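Stokum students teach a robot arm to serve lunch, one piece at a time

2019-11-16

The robotics club at Stokum has spent most of the term on a job that any toddler can do with one hand: pick up a bit of food and put it on a plate. The club calls the project Clota, and it is the school's entry in the Lasuvov student automation contest in May.
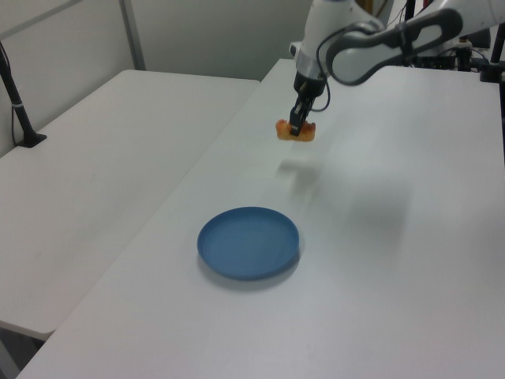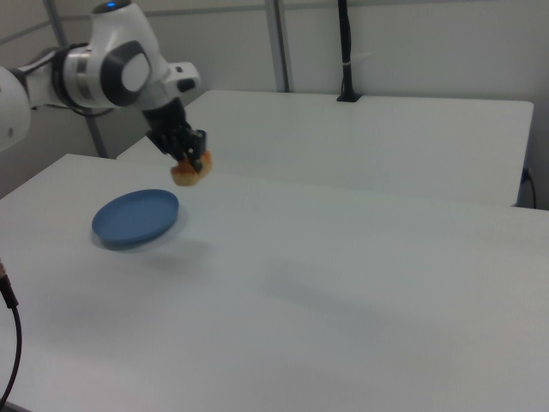
Club work: the arm with a piece of food in its gripper, and the blue plate on the table.

SCHOOLS & CLUBS

Students on the team say Clota could one day help in cafeterias or in homes where people have trouble feeding themselves. That is a long way from one plate on a bare white table. A real kitchen has steam, spills, stacked trays and people reaching across each other, and none of that is in the contest rules.

What the rules do ask for is modest. Each team gets 10 minutes and has to move 4 pieces of food to a plate without dropping or crushing them. Judges choose the pieces on the day, so the club has been practicing with odd shapes. Lumpy ones are said to be the hardest, as the two fingers have to find a spot that holds.

The club's log lists 312 practice attempts so far. It doesn't say how many of them ended with the food on the plate. Asked for a success rate, the club said it would publish one before the contest. Without that number, the claim on its poster that Clota is "ready to serve" is hard to take seriously.

There is also the question of cost. The money comes from a Danzer grant that runs for two years, and the application promised lessons for younger students as well. Those have yet to be scheduled.

The club plans an open practice before the contest. Visitors may bring their own snacks for the arm to try, which should be a better test than the poster.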